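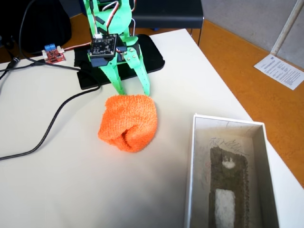

Fig. 7. Gripper over the orange cloth, open box at the lower right. Wrist board faces you, relay module to the left of the arm.

Section 6. When the gripper won't let go (or won't stay gripped)

Right, this is the section I wish I'd had in April, when my own Dridon arm took hold of a cloth, started to lift, and then dropped dead halfway up with its fingers clamped. I did what most people would do and pulled the cloth. Please don't! I bent a linkage, stripped a servo gear and lost a weekend to reprinting. What follows is the routine I use now, and it covers both versions of the fault: fingers that clamp and stay clamped, and fingers that go limp in the middle of a lift.

I'm assuming you've built the arm as far as section 5, you have the Trato control program talking to it, and your relay is wired so that it cuts the servo supply. If you skipped the relay in section 4, go back and fit it before you run the cloth routine again. I mean it. The software stop asks the arm to stop, and an arm that has lost the plot may not be listening.

CAUTION: The fingers look harmless and they do still pinch. Keep your own fingers out from between them whenever the servos have power, even if nothing is moving. A stuck gripper can free itself without any warning.

CAUTION: The arm will fall when you cut the power. Nothing holds the joints up except the servos. Get a hand under the forearm first, well away from the gripper and the wrist board.

6.1 Stopping safely

1. Let go of the mouse. Clicking Resume in Trato at this point sends the whole queue of moves at once, and the arm will try to do them all.

2. Support the forearm from underneath with one hand.

3. Open the relay. If you've kept my settings, that's the space bar. You should hear a click from the module.

4. No click? Pull the barrel plug that feeds the servos. Leave the control cable alone for now, as you want the log.

5. Lower the arm until the fingertips are resting on the cloth or the table. Go slowly, the gears are turning backwards and they don't enjoy it.

6. Save the log before you close anything. Trato overwrites it at the next start and doesn't ask.

Note: If you can smell hot plastic, stop here and leave the arm for a good half hour. I've had a servo case too hot to hold. It survived, but the bracket next to it had gone soft and set again slightly crooked, and I spent ages chasing a calibration error that was really just a wonky bracket.

6.2 Freeing the cloth

Terry cloth is lovely to pick up because there's so much loop for the fingers to catch. It's a pain for the same reason. The finger pieces on this design are full of small holes, and a loop can work its way into one and hook there. The gripper then tries to open, feels the drag, and the servo sits there straining until something gives up.

1. With the power off, look at both fingers from the side. You're after a loop of thread going into a hole, or a bit of fold trapped up by the linkages.

2. Push the cloth towards the finger to get some slack. Pulling away tightens the loop.

3. Ease the loop out with a cocktail stick. I used a small screwdriver the first time and split the print along a layer line.

4. If it won't come, snip the loop. It's a cloth. You have others.

5. Open the fingers by hand, gently, as far as they'll go without forcing. They should move together. If one lags behind the other, go to 6.4.

6. Run a fingertip down the inside of each finger and feel for rough bits around the holes. Take any off with fine sandpaper and wipe away the dust.

6.3 Reading the log

Open the saved log and scroll to the last block. There's a line for each servo and you only care about the gripper one, which is number six if you followed my numbering. You'll see the position it was asked for and the position it got to.

On my arm, fully open is 1,089 and fully closed is 3,502. Yours will differ a bit depending on how the horn went on, so use the numbers you wrote down in section 5. (You did write them down? If you didn't, do the end-stop routine again before going any further.)

What I've seen so far:

Asked for open, stuck near closed, load climbing. Snagged cloth. Go back to 6.2, then carry on to 6.5.

Asked for closed, got to closed, then load drops to nothing. The servo has lost power or shut itself down to cool off. Check the supply wires first.

Asked for open, position reads open, but the fingers are plainly shut. The gear or the horn is slipping. This was mine. Go to 6.4.

Position jumps about with nothing moving. Bad connector, nearly always. Reseat the plugs on the wrist board with the power off and give each wire a little wiggle.

Log stops dead in the middle of a line. The control cable came out, or the computer went to sleep. Turn off sleep! I've done this more than once.

Note: The load figure is the useful one. A clean grab of a dry hand towel on my arm stays under 400. When it reached 499 and stayed there, the servo shut down shortly afterwards, every single time I tried it. Trato lets you set a load limit, and it ships with the limit switched off, which I find baffling.

6.4 Checking the wrist and linkages

1. Power off at the plug, with the relay open as well. Belt and braces.

2. Work the fingers open and closed by hand and watch the short linkages. A loose screw will let one finger swing before the other.

3. Nip up the linkage screws until the play has gone and then back off a quarter turn. Too tight and you've built yourself a brake.

4. Follow the servo wires up to the upper joints. Mine loop out quite a way, and that slack is needed, but a loop shouldn't be able to get between two moving parts. Tie it loosely, move the arm through its full reach by hand, and check again.

5. Look at the bracket holding the wrist board. It takes a knock whenever the arm drops, so check it for cracks at the corners.

6. If the horn turns on its shaft, take it off and look at the teeth. White dust means it's chewed. Replace it and redo the end stops — there's no clever way round this, I did look for one.

The Bramelero finger set is a straight swap if you've broken one. Print both sides even if only one has gone, or you'll end up with one finger grippier than the other.

6.5 Starting again

1. Clear the table within reach of the arm. Cables count. Run them off to one side, where the gripper can't hook them on its way down.

2. Lay the cloth down in a loose lump under the fingers and put the box back on its marks. If you don't have marks, put some tape down now.

3. In Trato, clear the move queue. Check that it says zero.

4. Set the gripper load limit to 400.

5. Support the forearm again, close the relay, and let the arm find its rest position. Take your hand away once it's holding itself up.

6. Jog the fingers open and shut a few times with nothing between them. Listen. A steady whirr is fine, a tick is a damaged gear.

7. Run one slow pick at quarter speed with your hand over the space bar. I start with the fingertips only just touching the top of the cloth and bring the grab height down a little at a time — going in deep on the first try is how I got snagged.

8. If the cloth comes away cleanly over the box, do a few more at the same speed before turning it up.

CAUTION: Don't leave the room during step 7 or 8. Don't leave the arm running overnight either, however well it's been behaving.

6.6 If it keeps happening

Same fault after all of that? Try a flatter cloth with no loops, an old tea towel is perfect. If the fault goes away then your arm is fine and it's the snagging you need to deal with, so have a go with the smooth finger covers in the Parsa parts folder. They slide on over the prints and close off the holes. You lose a little grip and you'll need to redo the closed end stop, as they add some thickness.

If it jams with the tea towel too, swap the gripper servo for one of the spares and run 6.5 again from the top. Keep the old one to one side with a bit of tape on it, or it'll find its way back into the spares drawer.

Next: Section 7, Teaching the drop into the box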